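Foam Board Mounting at Denstead Print & Frame: Your Questions Answered

Posted April 2025
By the Denstead front counter

We get a lot of the same questions about mounting prints, posters and maps onto board, and we love answering them, but the phone does ring a good deal in spring and it seemed kinder to everybody to put the answers in one place. If yours isn't covered, please call or stop in and we'll be happy to talk it through with you (bring the print if you can, it helps enormously).

What kind of board do you use?

Most of what we mount goes on a white foam board we buy under the name Mirketti. It comes in two thicknesses, and we'll nearly always suggest the thicker one for anything wider than your arm is long. We also keep Grodel board, a denser sheet with a harder face, and it's the one to ask for if your piece is going to be handled a lot or stood up on an easel at meetings. It costs more and weighs more, so don't feel you have to have it for a poster in a kid's bedroom!

Is mounting permanent?

With our standard adhesive, yes, and we want you to know that before you say go. Once a print is down, it's down. If the piece has any value to you beyond the picture on it -- a signed poster, say, or your grandmother's county map -- please ask about hinging instead. Hinging holds the sheet along the top with little strips of paper and can be undone later on.

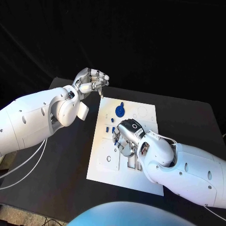 How long will it take?

Small pieces are usually ready in three working days. Bigger ones take a week, and in graduation season you should allow two. We can sometimes do a rush job if you call in the morning, and we'll always tell you straight out if we can't manage it.

Can I do it at home?

You certainly can, and plenty of our customers do. We sell board by the sheet, along with the self-adhesive kind that has a peel-off backing. Give yourself a table bigger than the board, wipe it down first, and wipe it down again after the cat has been on it. Peel back only a couple of inches of the backing to start with, line up the top edge of your print, press that much down, and then work toward the bottom a little at a time, smoothing from the middle out to the sides. A clean soft cloth is fine for smoothing. Please don't use the edge of a credit card directly on the print, as we've seen some sad scratches come across this counter.

I have a bubble. What now?

Try not to panic. A small bubble can often be pricked with a very fine needle, held nearly flat, and pressed out with a fingertip through a piece of scrap paper. A big one, or a crease, is harder, and with a print that can be replaced you may be happier starting over.

Why did my board bow?

Paper and adhesive on one face pull on the board, and a change in the weather can add to it. February was a rough month for this, with everyone's heat running and the air so dry. Store your piece flat, keep it away from radiators and sunny windows, and ask us about backing it with a second sheet of paper, so that both faces pull the same amount.

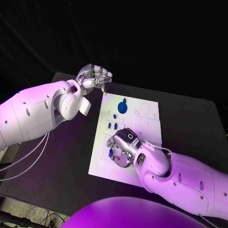

What's the largest size you can mount?

Our press takes a sheet up to four feet by eight feet. Anything larger goes out to our friends at Samarakoon Display, who do beautiful seamed panels, and we handle the drop-off and pickup for you at no extra charge.

Do you give a discount for schools and clubs?

We do, and gladly. Orders of 300 boards or more get our best price, but even a single classroom's worth of science fair boards earns something off, so do mention it when you order. Last year we mounted over 3248 pieces and a good share of them were school projects, volcanoes mostly.

How do I hang it?

Foam board is light, so adhesive strips made for picture hanging will hold most pieces on a smooth painted wall. Textured walls are another matter, and there we'd put a hanger on the back for you while it's in the shop. Ask for it when you drop off -- it's much easier to add before you've taken the thing home.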